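旧T恤怎么洗、怎么晾、怎么叠，一次写全

去年搬家的时候我才发现自己有多少件T恤。搬家师傅问我这几箱是不是书，我说是衣服，他又掂了一下，没再说话。

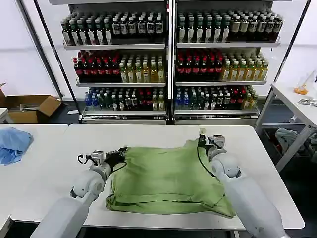 从那以后我就开始认真对待这件事了。之前我洗T恤的方法跟大多数人一样：攒一筐，全扔进去，倒一盖子洗衣液，按最上面那个键，然后去干别的。结果就是领口像荷叶，下摆往一边拧，白的发黄，黑的发灰，胸口那块印花裂得像旱地。我一直以为是衣服不好，后来换了洗法，同样价钱的T恤能穿的时间长了一大截，这才承认问题在我。

这篇是把我之前零零碎碎在评论区回过的东西整理到一起，主要讲纯棉和棉混纺的T恤，真丝、羊毛那些别照这个来啊，洗坏了我赔不起。文章有点长，赶时间的可以直接跳到你想看的那一段。

一、先分堆，别嫌烦

我知道大家最烦的就是分类。网上有的教程能给你分出一大排筐来，我试过，坚持了不到两个星期，阳台上全是筐，走路都绊脚。现在我只分三堆：白的和很浅的一堆，深色的一堆，剩下中间那些灰不灰、蓝不蓝的一堆。毛巾单独洗，牛仔裤单独洗，这两样是T恤的天敌。毛巾掉毛，牛仔裤又硬又重，裤腰上的铜扣在滚筒里甩起来，薄棉布哪受得了。你要是老发现T恤肚子那个位置有小洞，先回忆一下是不是总跟牛仔裤一起洗，再回忆一下是不是总靠着厨房台面站着。我两样都占，所以我有一抽屉带小洞的T恤。

新买的深色T恤头几次一定单独洗。不想为一件衣服开一次机的话，就拿个盆手洗，水里有颜色是正常的，洗到水不怎么染色了再让它进大部队。拿不准掉不掉色，找块白布沾湿，在衣服里面下摆的缝边上蹭几下，白布染了色就老实分开。

有人会问我放白醋或者盐能不能固色。我以前也放，放了好几年，厨房的盐都比别人家用得快。后来专门拿两件一样的黑T恤对着试，一件泡盐水一件不泡，洗了一个夏天，挂在一起我自己都分不出来哪件是哪件。现在市面上的染料多半在工厂里就处理好了，回家再泡意义不大。你要是泡了觉得安心，那就泡，反正不费什么事，只是别指望它。

二、进洗衣机之前

把T恤翻过来，里朝外。这一步我放在所有步骤的最前面，要是你看完整篇只记住一句，就记这句吧！印花朝里，磨的就是里面；汗、皮脂本来也都在里面，翻过来反而洗得更透。我现在脱衣服的时候就顺手翻好了，扔进筐里就是反的，洗的时候不用再一件件掏袖子。

口袋也掏一下。T恤带口袋的不多，但偏偏就是胸口那个小口袋最容易忘，里面塞张小票，洗完一整桶衣服都像下过雪。纸屑沾上去以后别趁湿去抠，越抠越往布里钻，等干透了抖，再拿粘毛滚筒滚。

然后看领口和腋下。有印子就先处理，没有就跳过。领口那圈发黄发黑的是皮脂，我用普通洗洁精，挤黄豆那么大一点，用手指抹开，放一会儿再进机器。洗洁精本来就是对付油的，比好多领洁净都好使，就是千万别多挤，我有一次挤多了，漂洗了好几遍还在冒泡泡，蹲在洗衣机前面看得我心慌。

腋下那块硬硬的黄渍麻烦一点。它是汗跟止汗剂里的东西混在一起形成的，新的还好办，放久了像上了一层蜡。我的办法是：

温水里化开氧系漂白粉（就是过碳酸钠，袋子上一般写着彩漂粉），水温看包装，一般要热一点才起作用；
整件泡进去，别只泡腋下，不然干了会有一圈水印；
泡到水凉了拎出来，用软毛刷顺着布纹轻轻刷；
不够就再来一次，别急着加量。

千万别用含氯的漂白水去弄腋下黄渍！很多人第一反应就是这个，我妈也是，结果越漂越黄，黄得还特别均匀。还有一点，氯漂和洁厕的、含酸的东西绝对不能混，会出有毒的气体，这个不是吓唬人，谁家阳台上瓶瓶罐罐都挤在一起的，麻烦现在就去分开放。过碳酸钠兑了水也别装进密封瓶子里存着，它会一直放气，瓶子会鼓起来，当次用完当次倒掉。

三、几种常见的污渍

油点：就是火锅、炒菜、外卖盒子翻开那一下溅上的。刚溅上的时候拿纸巾吸，别擦，擦开就是一大片。回家用洗洁精干抹，布要是干的，先别沾水，抹匀了放一阵再用温水冲。已经洗过一次晾干了才发现的油点，也是同样的做法，多重复两回，深色衣服上一般能淡到看不出来。

血：冷水，冷水，冷水。热水一烫就定在上面了。刚沾上的用冷水冲就能下去大半，剩下的用肥皂搓。

咖啡和茶：先用清水从背面冲，让它原路出去，然后用氧漂泡。奶茶和拿铁要多一步，里面有奶，先当油渍处理一遍。

圆珠笔：酒精，底下垫厚纸巾，从外圈往中间点，边点边换纸巾。印花附近别用，酒精会把有些印花溶花了。这是我一件很喜欢的T恤换来的教训，胸口那几个字母少了一个半。

番茄酱、辣油：这类带颜色又带油的，先去油再去色，顺序别反。弄完还剩一点橙黄的影子也别灰心，趁湿挂到太阳底下晒，那个颜色见光会退，晒一个下午可能就没了。我第一次见的时候觉得跟变魔术一样，还专门拍给我朋友 Remedios Cifuentes 看，她回了我一个哈欠，她家一直都这么弄的。

汗味：有的T恤洗完闻着香，一穿上身、体温一烘，那股味道又回来了。运动混纺面料特别爱这样。这不是香味不够，别再加留香珠了。按上面腋下的方法整件泡一次，然后连着几次洗衣液减量、不放柔顺剂，基本就能好。

四、洗衣机怎么设

水温：我平时全用冷水或者 30 度以下，深色的绝对不往上加。白T恤隔几次用一回温一点的水，把积在里面的皮脂带走，不然会越洗越暗。具体能不能加热，看水洗标，那个小水盆里写了几度就是几度，最高不能超过它，不是说一定要用到它。

时间：日常穿一天的T恤真没多脏，快洗就够了。我那台机器的快洗是 25 分钟，我给它加一次漂洗。洗衣机不要塞满，手伸进去，衣服上面还能放下一个竖着的手掌，差不多就是合适的量。塞太满洗不干净，拿出来还全是褶子。

转速：这个大家容易忽略。转速太高，薄T恤会拧成麻花，褶子压得死死的。我用中档。脱水完还有点沉也没事，水的重量正好帮你把布拉平，晾的时候就知道好处了。

洗衣液：少放！瓶盖上那个刻度是按满桶、比较脏的衣服来的，平时用不了那么多。放多了漂不干净，布会发硬，白的会发灰，皮肤敏感的人后背还会痒。我现在固定用一个叫 Petek 的无香型，没有什么特别的理由，就是楼下小店只有它是大瓶装。你手头有什么用什么，比牌子要紧的是量。

柔顺剂：我基本不用了。它是在纤维外面裹一层，摸着滑，可是吸汗会变差，夏天穿着闷。要是觉得衣服硬，先减洗衣液，再多漂一次，很多时候就软回来了。

洗衣袋：带印花的、特别薄的，我放洗衣袋，一袋一件。有一阵我图省事把好几件塞一个袋子，出来的时候中间那件还有一块是干的，等于没洗。

五、晾，领口全看这一步

洗完马上拿出来，别闷在里面。闷一个晚上那股味道，再洗两遍都不一定去得掉。我的办法特别土，手机定个闹钟，响了不管在干嘛都去拿。

拿出来先抖。捏住肩膀两边，用力往下甩几下，你会听到啪的一声，那个声音就对了。然后把衣服放平，用手顺一遍：领口往回拢一拢，袖口拉一下，下摆两个角往两边带一带，侧缝对直。这一步花不了多少时间，可是后面能省掉熨斗。我从养成这个习惯以后，熨斗就一直在柜子顶上吃灰。

侧缝拧到前面来的那种T恤，湿的时候斜着往反方向拉一拉能救回来一点，但救不彻底，那是裁布的时候就斜了，下次洗完还会跑回去。买的时候拎起来看一眼侧缝直不直，比回家跟它较劲强。

接下来说衣架。我知道十个人里有九个是拿衣架从领口硬塞进去的，我也干过。湿棉布没什么弹力可言，领口撑一次松一点，一个夏天下来就成了一字肩。正确的做法是从下摆把衣架伸进去，慢慢往上送到领口。麻烦吗？麻烦一点点，习惯了跟从上面塞一样快。

衣架也要选，肩要宽，两头要圆。细铁丝的别用，肩膀上会顶出两个小尖尖，穿出去像长了角。已经顶出来的，拿喷壶喷湿，用手往里按一按，等干就平了。

比较重的厚T恤，我干脆不用衣架，直接对折搭在横杆上，杆子卡在腋下那条线的位置。折痕在腋下，穿上看不见。这样肩膀和领口一点力都不受。要是你家有平铺的晾网那更好，尤其是掺了氨纶、有弹性的，竖着挂会越来越长，我有一件后来长到可以当睡裙。

太阳：白的可以大大方方晒，深色的晾阴凉通风处，而且保持里朝外。夏天正中午那种太阳，黑T恤正面朝外晒几次肩膀就发红了。到点就收，别晾到第二天第三天，晒过头的棉布又干又脆，像饼干。

烘干机：能不用就不用，要用就低温，并且别烘到全干。留一点潮气拿出来挂着，缩水和褶子都会少很多。第一次烘一件新T恤，你最好做好它会小一圈的心理准备，所以我买纯棉的要是打算烘，就会买大一号。印花T恤我从来不烘，胶面的那种一热就软，粘在一起再揭开就废了。

南方的朋友一到 3 月回南天就开始在评论区哭，我懂。那种天气别挂阳台了，关窗，开空调除湿或者除湿机，衣架之间隔开一个拳头，底下放个小风扇对着吹。风比热管用。衣服从湿到干拖得越久越容易有味，所以那几天宁可少洗几件，让每件都干得快一点。

六、叠法，我用的就这两种

叠法的视频我收藏了一大堆，什么两秒钟叠好，捏三个点一甩就成，我在床上练了一个晚上，甩得满屋子都是。最后留下来的只有两种，一种竖着放抽屉，一种卷起来带出门。

先说竖放的。

第一步，找个平的地方，床也行，桌子更好，床是软的，一按一个坑。T恤正面朝下铺开，抓住两边的角往外轻轻拉，把中间的褶子赶出去。别急，铺平这一步偷懒，后面怎么叠都是鼓的。

第二步，从一边肩膀的中间往里折，侧边折到背中线附近，袖子多出来的那一截往外翻回来，跟折边对齐。另一边一样。现在应该是一个长条，宽度跟领口加两指差不多。

第三步，下摆往上折，离领口留一点距离，别顶到头。留的这点空是为了后面厚度能收进去，顶到头的话领子那边会翘。

第四步，再对折，或者折三折，看你抽屉多深。叠完能自己立在那里就对了。立不住多半是中间有空气，拆开用手掌从下摆往领口捋一遍再来。

我的抽屉净高 19 厘米，折三折刚好，拉开能看见每件的折边，找衣服不用翻。你可以先量一下自己的抽屉，再决定折几折。折边那一面统一朝上，开口朝下，抽的时候不会带出旁边的来。抽屉没装满的时候衣服会倒，用个书立挡一下就行，我用的是一只空鞋盒。

卷的那种是出差用。T恤正面朝下铺平，下摆往外翻起来一截，手掌那么宽，翻成一圈口袋边。然后两侧往中间折，袖子压平，从领口开始往下卷，要卷紧，卷到底以后把刚才翻起来的那圈边反过来兜住整个卷。这样怎么扔都不散。我最多的一次往登机箱里塞了 11 件，还带了一双拖鞋，箱子合上的时候我坐上去了，但是合上了！

卷着放的缺点是时间长了会有横褶，所以到了地方我会先拿出来挂上，洗完澡让它在浴室里借一点热气。家里长期放我就不卷。

印花大的T恤，叠的时候尽量让折线避开印花。实在避不开，就每次换个位置折，老在一条线上折，胶会从那里开始裂。夏天特别热的时候，两块胶印面对面贴着放也会粘，中间垫张薄纸，买鞋时塞在里面的那种纸就很好。

七、换季收起来

收之前一定要洗，哪怕只穿过一次，哪怕看着是干净的。汗渍当时看不见，放一个冬天就变黄给你看。洗完彻底晾干，我一般会在室内再多挂一晚，确定里外都没有潮气。棉布摸着凉凉的，多半就是还没干透，再等等。

装的东西我推荐布的收纳箱，透气。塑料密封箱也不是不行，前提是真的干透，再放一包干燥剂。抽真空的袋子我不建议拿来放T恤，省不了多少地方，第二年拿出来皱得像咸菜，还得全部重新洗一遍。

防虫的话，樟木条或者薰衣草包都可以，别让它直接贴着衣服，油会渗过去留下一个印。樟脑丸味道太冲，家里有小孩有猫狗的就算了。我现在用的木条是在 Taruleo 买的，一家很小的杂货铺，味道淡了用砂纸打两下又有了，能用很多年。

箱子外面贴个标签，写清楚里面是什么。我以前觉得自己肯定记得，第二年为了找一件长袖开了所有的箱子。

箱子里的顺序也可以花点心思，重的、厚的放底下，浅色的放中间，印花的放最上面，别让它们被压一整个冬天。

八、领口松了、起球了、有小洞了怎么办

领口松了。只松一点点的，可以用针线沿着领口内侧那圈罗纹挑一圈，线稍微收紧，收到合适的大小打结，再用蒸汽熨一下定住。注意别收太死，先套头试一下，我就干过缝得漂漂亮亮但是头进不去的事。也有人说用开水烫领口，罗纹会缩回来，我试过两件，一件有点用，一件没反应，还把颜色烫浅了一圈。你拿不心疼的衣服试吧。

起球。用去毛球机，衣服铺平绷紧，轻轻贴着走，别往下压。纯棉T恤一般起得不厉害，混了涤纶的容易，翻过来洗就能少很多，又绕回第一句话了，里朝外！

小洞。针尖那么大的，翻到反面，用同色的细线，把洞两边的线圈一个一个挑起来慢慢拉拢，正面几乎看不出。我朋友 Lev Horobets 有个更省事的办法，反面垫一小块热熔衬，熨斗一压完事。他那个快是快，就是那块会变硬一点，穿着如果介意就还是老老实实缝。腋下开线属于最好修的，反面沿原来的针脚再缝一道就行，千万别等，开线这种事今天是一厘米，洗一次就是一个巴掌。

整件变形太厉害、真的穿不出去的，我剪开当抹布。旧T恤是最好的抹布，软，不掉毛，吸水，擦玻璃擦眼镜都行。剪之前把印花那块去掉，胶面不吸水。剩下的布条还能拿来绑番茄苗，比绳子温柔多了，不勒茎。

九、评论区问得比较多的

白T恤整件发灰还有救吗？有。多半是洗衣液残留加上跟深色混洗。用温水加氧漂泡一次，然后不放洗衣液空漂两遍，晒干看看。一次不行隔几天再来一次，别连着猛泡。

黑T恤洗白了呢？如果是一道一道的白印，那是洗衣粉没化开，或者洗衣液残留，重新漂一遍就好。如果是均匀地变浅变棕，那是真掉色了，可以买直接能用的染料自己染，染之前先把污渍洗干净，有油的地方上不了色。缝线一般是涤纶的，棉布染料染不上，染完会有一圈浅色的线，我觉得还挺好看。

穿一次就要洗吗？夏天出汗了就洗。冬天穿在里面没怎么出汗的，我会挂起来透一透再穿一次。但是别叠回抽屉里跟干净的放一起，门后面钉两个挂钩，专门放这种穿过一次又没脏的，椅背也能解放出来。

手洗是不是更护衣服？看怎么洗。要是你手洗是揪住领口使劲搓、最后两只手一拧，那还不如机洗。手洗就按压，水换勤一点，最后用浴巾把衣服卷起来压干，别拧。

熨不熨？前面说了，我不熨。真有褶子的时候喷点水，挂起来用手拉平，等它自己干。要熨也是反面熨，印花上面绝对不能直接碰熨斗，隔一层布也要心惊胆战的。

孩子的T恤能一起洗吗？大一点的孩子我觉得没问题，小婴儿的还是分开。孩子衣服上最多的是果汁、水彩笔和泥，泥要等干了先刷掉再下水，湿着揉只会揉进去。水彩笔大部分是水洗的，冷水冲就走，记号笔就按圆珠笔那样用酒精。

洗衣机本身要不要洗？要。胶圈里面那道缝，隔一阵拿抹布掏一下，我第一次掏的时候掏出来一只找了很久的袜子和一些我不想形容的东西。洗完衣服把门开着，洗衣液盒也拉开透气。衣服总有股说不上来的味道，又怎么洗都在，先查机器。

还有人问羊毛衫能不能也这么洗，我再说一遍不能啊，羊毛的我另外写，那篇还在拖，拖了有一阵了。有别的污渍搞不定的可以留言，最好写清楚是什么面料、沾了什么、已经用什么处理过，光说"有个印子洗不掉"我也猜不出来。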